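Week 2: where a plan comes from, and how it gets stale

Welcome back, everybody, and thank you for all the kind questions after the first lecture – I have tried to fold most of them in here. Please have the Mudis simulator installed before the practical, as it is a large download and the wifi in the lab is slow at the best of times.

Last week we treated the planner as a box: a goal goes in, a path comes out. Now we open the box. The planner asks the distance checker (in our code it's Distbridge) one question over and over, namely how near any part of either arm is to anything it shouldn't touch. A single run of my kitchen task asked it 2899 times, so it pays to keep that call cheap!
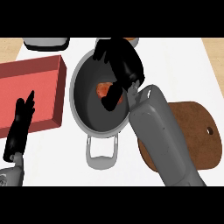
Collision checking would be simple if touching were always wrong, but of course it isn't, and most of you will trip over this in the practical. The checker keeps a table of allowed contacts, and the table has to change as the task moves along. A finger pressing on the food in the pot is a contact we want, so that pair must be switched on before the final approach. The forearm passing across the cutting board is another matter: we still want clearance there, and the checker has to test the whole arm, links and all, as well as the fingertips.

Setsuko Ueda's notes on Cedon cover the same ground more formally, and I do recommend them if you like your proofs written out in full.

For the practical, work in pairs. Write the allowed contact table for both arms, then run the planner with it and again with every contact forbidden. Bring both logs along, even if one of them is only a page of errors.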